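Caring for a Wooden Table Top: Oil, Rings and Small Dents

My wife and I have lived with wooden tables for many years, and I have made most of the mistakes that are possible with them. The tips on this page are for tables with an oiled or waxed surface. If your table is lacquered, please read only the part about daily cleaning, the rest will not help you much.

How to find out what finish you have

Turn to a place that is normally hidden, for example the underside near a leg. Put one drop of water there and wait ten minutes. If the drop sits round and leaves no trace, the wood is probably lacquered. If the place becomes darker, it is oiled, waxed or raw. With a raw top you should oil it soon, before the first glass of red wine arrives.

Daily cleaning

A cloth which is damp, and a second cloth which is dry. I use dish soap only when there is grease, a few drops in a bowl of lukewarm water. Wipe in the direction of the grain. Do not use the green side of a kitchen sponge, also not "only a little". I did this on our old table in July and the dull patch was still there at Christmas.

Vinegar is recommended on many pages. I do not recommend it for oiled wood. It takes the oil out, and after some months the surface feels dry like paper.

White rings from cups

A white ring is moisture in the wax, it has not reached the wood. First leave it alone for a day, many rings become weaker without any help. If it stays, lay a dry cotton cloth over it and go over it with an iron on low heat, no steam, for a few seconds. Lift and look. Repeat until it is gone, then put on a thin layer of wax.

Black rings are another thing. They come from iron together with water, often under a plant pot. Here you must sand, and sometimes even sanding does not reach deep enough.

Small dents

If the fibers are pressed but not broken, you can lift them again. Wet the dent with warm water, lay a wet cloth on it, and touch it with the tip of a hot iron until it steams. Let it dry overnight. My neighbor Gion Berchtold repaired his whole workbench in this way, and he is very proud of it.

Oiling once a year

Sand lightly with 240 paper and remove all the dust. Then put on oil with a cotton cloth, thinly, and wait 20 minutes. Take off everything that the wood has not drunk. This is the step people forget, and then the table stays sticky for weeks. I use the hard oil from Brollgate, but linseed oil is also fine if you have patience.
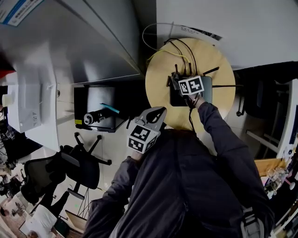

Important: cloths with oil can start to burn by themselves. Spread them flat outside to dry, or keep them in a jar with water until you throw them away. Never leave them in a ball in the trash can.

After oiling, the table needs one night before you can put light things on it, and a week before it gets wet. We do it on a Sunday evening and eat in the kitchen for the next days.

Felt pads

Lamps, bowls and everything else that stays in one place should have felt under it. Change the felt when it becomes hard, as sand collects in it and scratches the top. Move these things to another spot from time to time also, so the light can reach the whole surface. Pale woods become more yellow with the sun, and under a thing that never moves you will find its shape after one summer.

Liesl Plattner wrote to me to ask if furniture polish from a spray can is allowed. On lacquer yes, on oil no. The silicone in some sprays makes it difficult to oil the table later.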